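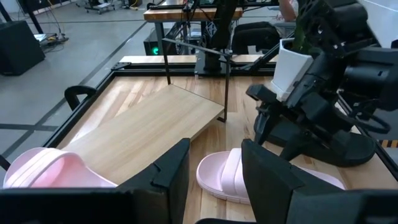 Maintenance on the Varkby cell took up most of this period, and I would not call the result settled. The left gripper was recalibrated after 138 runs instead of the 1,000 Sorrentino quoted us in May. Checks are now done on the sandal setup, with the pale wooden board tilted across the table and the pink pair down by the fingers, as the drift was worst on soft straps. Error is lower on the left arm. On the right arm I see no change yet.

Sorrentino blames our cable routing. Maybe - but we rerouted everything at Celano and the fault came back within 20 runs. I have asked for new finger mounts and would hold the second payment until they have done 40 clean runs.

Fiorella Sanna
September 26, 2026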